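1/ I've been putting off writing this for weeks, but a few of you asked how the move from the Iltville house to the flat in Furnival went, so pour yourself something and settle in, because I am not good at being brief. 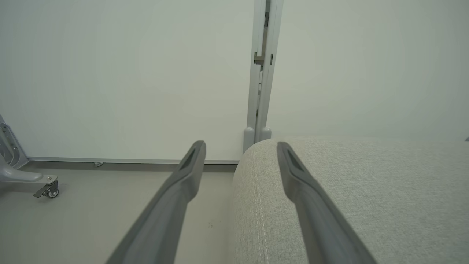
2/ First, the books. I moved in with 60 boxes and 6 of them were nothing but cookbooks, most of which I have never cooked from in my life. My friend Lizelle Jacobs came over on a Monday evening to help me sort them and we ended up sitting on the floor reading pudding recipes out loud until almost midnight. We got rid of two books. Two!

3/ Second, neighbors. I was so nervous about this after nineteen years in the same street, where I knew every dog by name. But Hoi-yan Hsiao from upstairs knocked on my second day with a pot of soup and a handwritten list of which shops in Furnival open early, and I could have cried - well, I did cry, a little, after she'd gone back up.

4/ The soup was ginger and chicken, by the way, and I've asked for the recipe. She says there isn't one, you just keep tasting. My grandmother used to say the same thing and it drove my mother up the wall.

5/ Third, and I wish I'd been firmer with myself about it: measure your furniture. Then measure the stairs, the landing, and the turn at the top of the landing. My big dresser is now living at my cousin's place in Flosden and I visit it like a relative.

6/ Fourth, change your address everywhere before you go. I did the bank and the doctor and felt very pleased with myself, and then remembered the library, the dentist, the eye doctor and the seed catalog. The new people at the old house have been so kind about forwarding things. I'm sending them jam.

7/ Do I miss the garden? Yes, every morning. I've got 5 pots of herbs on the kitchen windowsill now and the mint is already bullying the parsley, so some things haven't changed at all. Come April I want to try tomatoes out on the back step if Hoi-yan doesn't mind squeezing past them.

8/ Anyway, if you're thinking about a smaller place and going back and forth on it like I did, my messages are open and I'm happy to talk it over. Also if anybody wants a fondue set, it's been used once, come and get it.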